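Ondancombe Community Kitchen and Meals Program
Progress report to the Gerkirton Fund, second reporting period, ending June
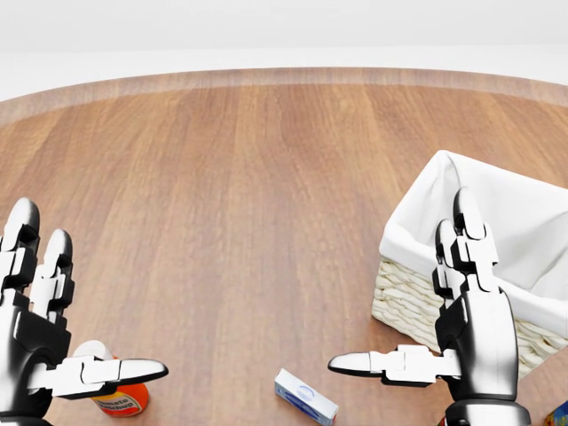

Summary

The meals program ran on every scheduled day in this period. We served 1597 hot lunches at the Ondancombe hall and delivered 1231 more to homes in Ondancombe and Plistby. The target in the grant agreement was 900 of each. The home delivery side grew faster than planned, and most of the problems described in this report come from that growth.

Spending is within the approved budget overall. Two lines are over and one is well under. Details are in the budget section.

Lunches at the hall

Lunch is served from 11:30 a.m. to 1:15 p.m. We moved the opening forward by half an hour in the first month after regular guests told us the Plistby bus gets in before noon and they were waiting outside. Attendance went up after the change and has stayed up.

The menu is on a four-week cycle. Soup, stew and baked pasta are the most popular dishes. The fish pie was dropped. We now offer a meatless main dish at every lunch, as the fund requested in its comments on the last report. Take-up of the meatless dish varies a lot. Lentil stew runs out before the end of service and the vegetable bake usually does not. We will adjust the batch sizes in the next cycle and try a bean chili in place of the bake.

Seating was tight in the colder weeks. The hall allowed us to use the side room at no added charge, and we expect the same arrangement next winter. It has not been put in writing yet.

Home delivery

The delivery list had 129 households on it at the close of the period. Most get meals twice a week. Referrals come mainly from the clinic, from the two churches in Plistby, and from family members who call the office directly.

The route was split in two in the third month. Before that, the last households on the Plistby side were getting their food after 2 p.m., and several told us it was no longer hot enough to eat without reheating. With two routes, the last drop is now at 1:10 p.m. on a normal day. The second vehicle is a rental, and its cost was not in the original budget.

We stopped taking new households for three weeks while the new route was set up. Everyone who was placed on the waiting list in that time has since been contacted. Those who still wanted meals are now receiving them.

Food supply

Đoàn Produce remains our main supplier of vegetables and rice. Prices for onions, carrots and cooking oil rose during the period, and the supplier agreed to hold the price of rice through the end of the year. Bread is donated. The donated amount is uneven from week to week, and we bought bread on days when it fell short.

Food waste is down from the previous period. Leftover portions are chilled and packed for the evening shelter in Gerkirton, which picks them up at 4 p.m. The kitchen log shows a few days when no pickup took place and the food was thrown out. We now call the shelter by 2 p.m. to confirm.

Kitchen and equipment

The walk-in cooler failed once and was repaired under warranty. The food inside was checked, and the dairy items were discarded. The dishwasher is near the end of its useful life. It has needed two service calls, and the technician advised replacing it before winter. We have two written quotes and are waiting on a third.

The county health inspection took place in the fourth month. The kitchen passed. The inspector asked for a new thermometer in the prep cooler and a clearer label on the allergen shelf. Both were done the same week.

Budget

Food costs are over by a small amount, which reflects the higher number of meals. Transportation is over because of the rental vehicle. Staffing is under, as the part-time cook position stayed vacant for the first two months. We ask for the fund's approval to move part of the unspent staffing money to transportation. The request form is attached with the expense ledger and receipts.

No money has been drawn from the equipment reserve. If the fund agrees, we would use it for the dishwasher.

Plans for the next period

Keep both delivery routes running and find a lower-cost replacement for the rental vehicle. A used van has been offered to us and is being inspected.

Get the side room agreement in writing.

Run a short guest survey at the hall and by phone with delivery households. The questions will cover portion size, menu choice and delivery time. Results will go in the next report.

Replace the dishwasher, subject to approval.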